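耐力赛中的进站策略

进站策略是赛车运动耐力赛项目的核心内容之一,指车队在整场比赛中如何安排加油、换胎、更换车手与检修的次数和时机。短距离比赛里,一次进站往往就能定下名次;到了六小时、十二小时乃至更长的赛事,进站变成贯穿全程的一盘棋,每一步都会影响几个小时之后的局面。许多车迷正是因为这盘棋才爱上耐力赛的:赛道上两辆车看似相差大半圈,其实谁领先、谁落后,要等双方都完成下一轮进站才看得清楚!

基本概念

耐力赛通常把两次进站之间的连续行驶称为一个“行驶段”。行驶段的长度首先取决于油箱容量和每圈油耗,其次取决于轮胎寿命,最后还要看规则对单个车手连续驾驶时间的限制。三者之中最短的一项决定了赛车必须在什么时候回到维修区。

理想状况下,车队会让三项限制尽量重合,一次停车把所有工作做完。现实中很少这么顺利。一套中性胎也许能撑过两个油箱,软胎却可能在一个油箱用完之前就开始衰退;车手的连续驾驶时间又常常不是行驶段长度的整数倍。策略工程师的工作,就是在这些参差不齐的数字之间找到总耗时最少的组合。

进站损失

“进站损失”是策略计算中最常用的量,指赛车因进站比正常跑完同一路段多花的时间。它由以下几部分组成:驶离赛道并减速至维修区限速的时间、在维修区通道内限速行驶的时间、静止作业时间,以及重新加速回到赛道的时间。

各条赛道的进站损失差别很大。以托尔诺西茨赛道(Tornositz)为例,它的维修区通道绕过最后一个弯角的外侧,通道偏长,单次进站代价高昂,在这里参赛的车队几乎都愿意牺牲一点圈速来换取更少的停车次数。萨斯特维尔赛道(Sustville)恰恰相反,维修区入口切掉了一段慢速弯,进站损失小得令人惊喜,因此那里的比赛常常出现大胆的短行驶段打法:少加油,多停车,车身轻,轮胎新,每一圈都全力去跑。同一支车队在两条赛道上用完全不同的思路作战,正是这项运动迷人的地方。

加油

加油速度由规则统一规定,通常通过限流装置控制,各队之间不会因为设备优劣拉开差距。真正的变量是加多少。加满一箱固然能跑得更远,但满油赛车更重,刹车和轮胎的负担也更大,最初几圈的圈速会明显偏慢。

临近终点时,车队多半只加刚好够跑完的油量,这种做法俗称“点加”。点加的学问在于预估:如果最后阶段出动安全车,油耗会大幅下降,多加的油就白白占用了停站时间;如果比赛一直保持全速,而剩余时间恰好让领先者多跑出一圈,少加的那一点油就可能让胜利从手中溜走。耐力赛按时间结束,领先车在倒计时归零前一瞬间冲过终点线,还得再跑一整圈,由此产生的戏剧性场面年年都有。

轮胎

多数组别对整个比赛周末可用的干胎套数设有上限,因此车队不可能每次进站都换新胎。让同一套轮胎连续使用两个甚至三个行驶段,称为“连用”。连用可以省下换胎时间,特别是在规则要求加油与换胎不得同时进行的系列赛里,省下的时间相当可观。

温度对连用的成败影响极大。日落之后赛道表面降温,轮胎磨损减缓,夜间便成了连用的黄金时段,连续三个行驶段不换胎也并不罕见。不过胎温偏低时,出站第一圈的抓地力很差,对没有胎温预热设备的组别尤其考验车手的手感。看一位高手在冰冷的轮胎上把赛车稳稳带回比赛节奏,那种精彩一点也不输给正面超车。

雨天则会把所有计算推倒重来。赛道由干转湿,或者由湿转干,其间都有一个“交叉点”,即雨胎与干胎圈速相等的时刻。准确抓住交叉点进站,一圈之内就能赚回平时要追上半个小时的差距。赛道较长时,往往一端大雨、另一端阳光灿烂,交叉点更加难以捉摸,车队会派观察员守在远端弯角,用无线电报告路面变化。

车手更换

换人通常与加油同时进行。下车的车手在进入维修区前便松开肩带,停稳后拔下通信线和饮水管,随即离开座舱;接班车手带着自己的座椅衬垫进入,由前一位车手或一名机械师协助系好安全带。熟练的组合能在加油结束之前完成全部动作,换人因此不会额外增加停站时间。

规则一般同时规定每位车手的最短与最长驾驶时间。对于包含业余车手的组别,最短驾驶时间是策略的关键所在。有的车队选择让业余车手在开赛阶段上车,尽早完成规定时间,再把职业车手全部留给后半程;有的则把业余车手安排在车流稀疏的清晨。两种思路各有拥护者,争论至今没有停过。
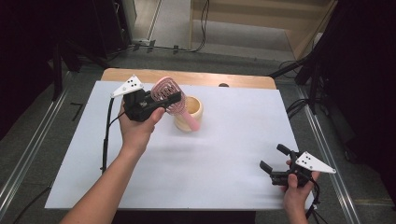 安全车与全程黄旗

赛事出现事故时,赛会可以出动安全车,或者宣布全程黄旗,要求所有赛车以统一的低速行驶。此时赛道上的车速降低,进站损失随之缩小,等于获得一次打折的停车机会。恰好在黄旗前刚刚完成进站的车队只能干着急,恰好还没进站的车队则喜出望外。

为了减少运气成分,不少系列赛规定黄旗初期关闭维修区,或者只允许进行少量的应急加油。应急加油后,赛车仍须在绿旗恢复后再次进站。这类规定让策略组多了一层思考:燃油即将耗尽的赛车在关闭期间被迫停两次,损失惨重,于是许多车队干脆让油箱始终留有几圈余量,宁可稍稍提前进站。

提前进站与延后进站

当两辆车速度相近、正面超越困难时,后车可以抢先进站,利用新胎在出站后的几圈内跑出更快的成绩,待前车进站归来时已经完成超越。反过来,如果冷胎升温缓慢,留在场上的赛车凭借轻油量反而更快,延后进站便更为有利。在短距离赛事里,前一种做法更常见;耐力赛由于油量差异影响显著,两种手段都有用武之地,同一场比赛的白天和夜晚还可能得出相反的答案。

典型赛例

布拉内罗耐力赛(Branero)常被车迷用来说明策略的威力。该赛事每年十月举行,比赛时长六小时,采用加油与换胎分开作业的规则。在一届比赛中,维尔克车队(Virk)的88号赛车排位成绩平平,仅从组别第五位发车。车队从第一个行驶段起便要求车手节省燃油,每个行驶段都比对手多跑一圈,同时坚持轮胎连用。

比赛前半程,88号车在计时屏上毫不起眼。进入第四个小时,领先的几辆车陆续更换轮胎,88号车只加油便回到赛道,名次逐渐上升。最后阶段,对手不得不再进站补加燃油,88号车则凭借一圈一圈攒下来的油量直接跑到了终点,以组别第一冲线。整场比赛它没有跑出过组别最快圈,却比所有同组对手少停了一次。直到今天,这场胜利仍是论坛里介绍省油打法时最受欢迎的例子。

省油驾驶

省油最常用的技巧是“提前收油滑行”:车手在直道末端比正常刹车点更早松开油门,让赛车滑行一段再制动。滑行距离越长,省油越多,圈速损失也越大。优秀的车手能把损失控制得极小,同时还减轻了刹车系统的负担。除此之外,利用前车尾流、提前升挡、切换发动机供油模式,也都能降低油耗。

省油驾驶偶尔被批评为“缺乏激情”,但熟悉耐力赛的观众多半不会同意。坐在弯角看台上仔细听,就能听出哪辆车在滑行、哪辆车全油门冲到最后一刻,再对照手中的计时数据推测各队的打算,乐趣十足。

计算与模拟

现代车队在赛前会运行大量模拟,输入油耗、轮胎衰退曲线、进站损失以及安全车出现的概率,得出若干套备选方案。比赛开始后,软件根据实时计时数据不断修正预测,给出每一圈进站后的预计出站位置与周围车流情况。

模拟结果只是参考。慢速组别的车流、车手的体力、车身的轻微损伤,都很难准确写进模型。许多关键决定仍然要在维修墙上用几秒钟作出,赛车一旦驶过维修区入口,就得再等上整整一圈。

相关条目

行驶段
维修区限速
安全车
轮胎配方
车手评级制度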